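Varkholm opens caraway and poppy seed range to direct orders

Varkholm, the seed and spice merchant based at Fovthorpe, has opened its full range of caraway, blue poppy seed and dried marjoram to direct orders from households. Until now the company has sold almost entirely to bakeries, delicatessens and other trade customers, with a small counter at the Fovthorpe warehouse serving personal callers.

Orders may be placed through the company's website from this month. Packs begin at 200 grams, the smallest size the company has offered, and the larger trade sacks remain available to registered business customers on existing terms. Prices for trade customers are not affected by the change and current contracts will run to their agreed dates.

Wanda Kaczorowski, managing director of Varkholm, said the decision followed a steady increase in enquiries from home bakers. In the last financial year the company received 3,889 requests from private individuals, most of whom had to be referred to a stockist.

"Many of those customers live a long way from a shop that carries our seed," she said. "We are pleased to be able to supply them ourselves, and we will go on supporting the independent retailers who have sold our goods for many years."

The caraway is grown under contract by farms supplying the Kikus mill, where it is cleaned and graded before being moved to Fovthorpe. It is a biennial crop, sown in one year and cut in the next, and the quantity available each season is therefore fixed well in advance. Poppy seed is bought in the autumn and held in cool storage whole. The company does not sell it ground, as the oil in the seed spoils quickly once it has been milled, and customers are advised to grind only as much as they need.

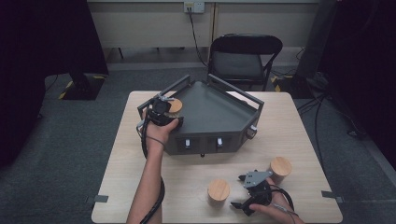
Dark grey tray with raised sides on a light wooden table.

Marjoram will be supplied as rubbed leaf only. Lech Bednarek, who is responsible for purchasing, said that stocks of the bunched herb were limited after a wet summer and had been reserved for butchers and sausage makers. Bunches are expected to return to the list after the next harvest, subject to quality.

Each pack will carry the harvest year, the name of the mill and a batch reference. Customers who enter the reference on the website will be able to read the grading report for that batch, including moisture content and the result of the purity check. The same information has been provided to trade customers on paper for a number of years.

Delivery will be handled by Sobczak, the haulier which already carries the company's trade orders. Orders confirmed before noon will leave the warehouse on the same working day. Postage is charged by weight, and the charge is shown before payment is taken. Customers may combine different seeds and herbs in one parcel. Delivery to addresses abroad is not yet offered. The company has said that it is reviewing the plant health and customs papers required for each country and will announce any extension of the service separately.

Unopened packs may be returned within 2 weeks of delivery for a full refund. Opened packs cannot be accepted, except where the goods are faulty.

Oliwia Kubiak, head of customer services, said the telephone line would remain open for customers who preferred not to order online. "A good number of our regular callers have never used the website and have no wish to," she said. "They may ring us as they always have, and they will pay the same price."

The warehouse counter will keep its present hours until the end of February, when these will be reviewed. Personal callers are asked to note that the entrance has moved to the north side of the building and that parking is limited to 2 spaces while the yard is resurfaced.

A printed price list, with notes on storage, is available free of charge from the Fovthorpe office. Retailers with questions about the new arrangements should contact Kacper Marciniak in the trade sales department.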